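Clunero - Limited Edition Blu-ray (Bronineck Discs)
Item no. 804
Region free
In stock

I've wanted to sell this movie for as long as I've had the shop, so forgive me if this page runs a bit long. Clunero is Kenta Uchida's comedy about a small-town movie theater that gets sent the wrong print every single week, and the owner who is too proud to tell anyone. He shows whatever turns up and then stands in the lobby making up an explanation for it. That's the whole plot, pretty much! It played a handful of festivals, had one very quiet week in theaters, and then went nowhere for years apart from a terrible DVD with the subtitles burned in (yellow, huge, and half of them late).

Bronineck finally got hold of it, and they've done it properly. The new transfer comes from the original camera negative, and I sat up way past my bedtime watching it the night my copy came. The old DVD was so dark that I never knew there was a second man asleep in the projection booth for most of the first act. He's a running gag! He has lines later on! I'd been wondering for years who he was.

The cut here is the full 133 minutes. The version you may have caught on cable is a lot shorter and loses nearly all of the scenes with the aunt, who is my favorite person in the movie and maybe in any movie. If you only know the short one, you're in for a treat. The short cut isn't on the disc, by the way, and I'm not sad about it, but I know one or two of you will be.

Picture and sound

Picture is 1.85:1 and in color, apart from the bits of other people's movies that play in the theater, which are in black and white and were all shot specially by Uchida's crew. They look wonderful. There's plenty of grain, and it's been left alone. A couple of shots in the train station sequence are softer than the rest and always were.

Sound is the original mono in lossless, plus a newer stereo mix that I tried for ten minutes and turned off. The music gets pushed out to the sides and the dialogue ends up sounding like it's coming from a bathroom. Stick with the mono. It's the default anyway, so you don't have to do anything.

The subtitles are brand new. I don't speak Japanese so I can't grade the translation, but the jokes land now, and the wordplay with the film cans in the last reel makes sense for the first time. You can turn them off too - small mercies. 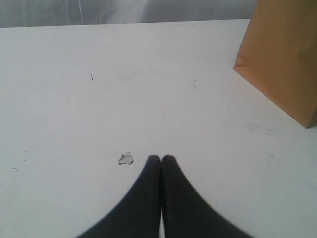 Will the disc play on a regular American player?
It's region free, so any Blu-ray player sold in the US will handle it, and so will a game console with a Blu-ray drive. It won't play in a DVD player.

Extras

The commentary is by Uchida and his editor, and it's a lovely rambling thing where they keep forgetting to talk about the movie. They spend most of one long scene trying to remember the name of a noodle place. There's also a making-of piece put together from tapes shot on set, and it's rough going in spots (you can barely hear anyone over the wind), but the footage of them rehearsing the lobby speech is worth the price of the disc to me. I laughed more at take six than at the one they used.

Then you get Trirkum, the short he made before this one. I'd never seen it and I didn't know what to expect. It's about a man trying to return a lamp. It's slow, it has almost no talking in it, and the print has seen better days, with scratches all the way down one side. I liked it a lot the second time through.

Last up are two trailers. One gives away the ending, so save that one! The other is cut like a thriller, with a deep-voiced narrator, and I'd love to know what audiences thought they were buying tickets for.

No deleted scenes. I asked, and the label says nothing survives.

The booklet

It's a good fat one, with an interview, a long essay on small-town theaters, and a few pages of Uchida's storyboards. He draws everyone with the same nose. The essay gets a little heavy in the middle and I'd save it until after you've seen the movie, mainly because the writer tells you every surprise in it. The type is small, too, and gray on cream in places, so you may want a decent lamp.

Kuroda slipcase or standard?

I have both, and you pick from the menu at the top. The disc and the booklet are the same in each. The Kuroda slipcase is the one with the painted cover (named for the town in the movie) and it's limited to 2000 copies, with no second run planned. The standard edition comes in a plain clear case with the original poster art, and to my eye the poster art is better looking. I know that's no way to sell the pricier version. My own copy is the slipcase, all the same, so take that as you like.

The slipcases aren't numbered. A few people have asked me to hunt for a low number and there aren't any to hunt for.

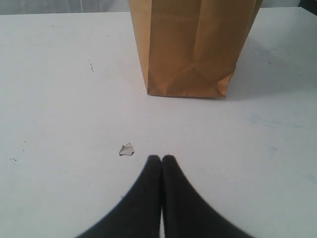
Brown paper bag on the white tabletop.

Shipping and all that

Orders go out on weekdays, in a stiff mailer with padding on both sides of the case. If you're buying the slipcase and you're picky about corners - I am, I get it - put a line in the order notes and I'll go through the ones on the shelf and send you the nicest. I can't promise perfect. They come to me shrink-wrapped from the label, and now and then one has a little ding under the wrap.

Returns are fine as long as the wrap is still on. If the disc is faulty, just email me and I'll replace it, wrap or no wrap. Please do play it all the way through soon after it comes, because I'd much sooner swap it while I still have copies.

I can combine it with anything else from the shop in one package. If you've got a preorder in the same cart, though, the whole lot waits for the preorder, so check out separately if you want this one right away.

If you liked this one

People who buy Clunero seem to go for the quieter comedies on my shelves, the kind where somebody has a small problem and makes it slightly worse for two hours. Have a poke around the comedy section, or write and tell me what you already own and I'll suggest something. I do love getting those emails, even if it can take me a few days to answer them.

Bronineck tell me they're working on Uchida's next feature as well, with August penciled in. I don't have a title I'm allowed to print or a price yet. Sign up for stock alerts at the bottom of the page and you'll hear when I do.

Details

Director: Kenta Uchida
Label: Bronineck Discs
Catalog number: 2534
Running time: 133 minutes
Format: Blu-ray, one disc
Audio: Japanese mono, Japanese stereo
Subtitles: English, optional
Packaging: standard clear case or Kuroda slipcase
Page last updated: 19 Dec 2025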